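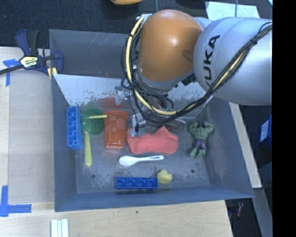
In July our returns department at Vustell got its third robot arm, and I have been asked by friends so many times what my job is now that I decided to write it down.

I came to Pirnbridge nine years ago and started in returns the same winter. The work was simple to explain. People send back things they do not want, the boxes are opened, and everything goes mixed into bins: toys, cups, spoons, socks. Somebody has to take each thing out, look at it and put it in the right place. On a good shift I could do 400 pieces. My best was 479, and my shoulder remembered it for two days.

Now the arms do most of the taking out. I stand between them with a tablet, and when an arm cannot decide or cannot hold something, it stops and my screen turns yellow. A sock is harder for it than a toy block, which surprised me at first. It has no fixed shape, and a hand knows this without thinking. Thin flat things are also difficult, a plate or a lid for example, when they lie close to the wall.

What changed most is the talking. Before, we were six at one long table and we talked the whole shift, about children, about rent, about how to cook rice. Two colleagues moved to packing and one went to the Gravmont warehouse. The three of us who stayed are too far from each other for conversation, so we talk at 10:30 in the canteen, very fast.

I must be fair. My shoulder is better. I had a course, paid by the company, and my wage went up a little — less than I hoped. I also know more words in English than before, but they are words like "fault" and "reset".

What I do not like is the number on the wall. It shows the pieces for each hour, and last month the target became 405. When the arm waits for me, the number goes down, and it feels like my fault even when I am already walking. I asked if the waiting could be counted separately. They said they will look at it.

Next week I start to teach two new people. I still want to show them first how to sort by hand, for one morning at least. My supervisor has agreed to two hours.

— Dương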